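Vitadbridge Releases Tevwood 2 Water Filtration System for Offices and Small Clinics

CLASTBY, 9 January 2018 - Vitadbridge today released Tevwood 2, a point-of-use water filtration system for offices, waiting rooms and small clinics. The unit connects to an existing cold water line and replaces bottled coolers at sites serving up to 213 people per day. Orders are open to distributors and direct customers.

Tevwood 2 uses a sediment stage followed by a carbon block stage. The sediment stage removes rust, sand and scale particles before they reach the carbon. The carbon block reduces chlorine taste and odor. Both cartridges sit in a single housing behind the front panel and are released by a quarter turn. No tools are needed to change them, and the inlet valve closes when the housing is opened.

The earlier Tevwood model required the unit to be pulled away from the wall for cartridge changes. In cramped kitchens this often meant disconnecting the supply line as well. The new housing can be reached from the front, and the supply connection stays in place during service. A cartridge change takes 10 minutes, including the flush cycle.

Flow control has also been revised. The previous valve delivered full pressure as soon as the lever was pressed, which caused splashing when small cups were filled. Tevwood 2 uses a stepped valve that opens at a low rate and then rises to the full rate. The same valve closes more slowly at the end of the pour, reducing water hammer in older copper lines. The drip tray has been made deeper and lifts out for washing.

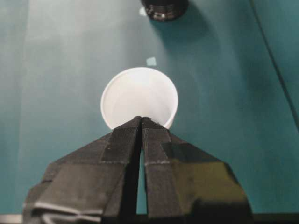
Demissie had used the earlier Tevwood for two years and asked mainly for a slower start to the pour, because the old one soaked the counter every time a small cup went under it. The new valve fixed that at the front desk, Demissie reported, although the lever is stiffer than before and took the staff a few days to get used to.

Vitadbridge has since fitted a lighter return spring to the lever. All production units ship with the lighter spring. Field trial sites will receive it as a replacement part at no charge.

Field trials began in July at 15 sites in the Clastby area. The sites included open-plan offices, dental waiting rooms and a print shop with hard water. Units were inspected monthly for leaks, valve wear and pressure loss across the filter. Two changes were made as a result of the trials. The inlet screen is now a finer mesh, and the service indicator is driven by measured volume where it had previously been driven by elapsed time. Sites with light use had been prompted to change cartridges well before they were spent.

The indicator shows a steady green light in normal operation, amber when a cartridge order should be placed and red when the cartridge has reached its rated volume. Water is not shut off at red. Customers who want automatic shutoff can enable it with a switch inside the front panel. The setting is kept if power is lost.

Tevwood 2 is supplied in countertop and floor-standing versions. The two share the same filter housing, valve and indicator board, and cartridges are interchangeable between them. The floor-standing version adds a cabinet base with space for an optional chiller. The chiller can be fitted at the time of order or added later by a service technician.

Installation requires a cold water line with a shutoff valve, a grounded outlet and a level surface. A pressure regulator is included and must be fitted where supply pressure exceeds the limit printed on the rating plate. The system is intended for use with water that already meets local drinking water rules. It is not designed to treat untreated well water or surface water.

Cartridges for the earlier Tevwood model will remain in production. They do not fit Tevwood 2, and the housings are keyed to prevent incorrect installation. Owners of the earlier model can request the stepped valve as a retrofit kit, which includes the valve body, two gaskets, the lighter return spring and a printed instruction sheet. The retrofit does not change the cartridge type or the service schedule.

About Vitadbridge

Vitadbridge designs and assembles water filtration and dispensing equipment for commercial buildings. The company is based in Clastby, where it operates an assembly plant, a test laboratory and a parts warehouse. Installation guides, rating plate data and cartridge part numbers are available from the Vitadbridge service desk on request.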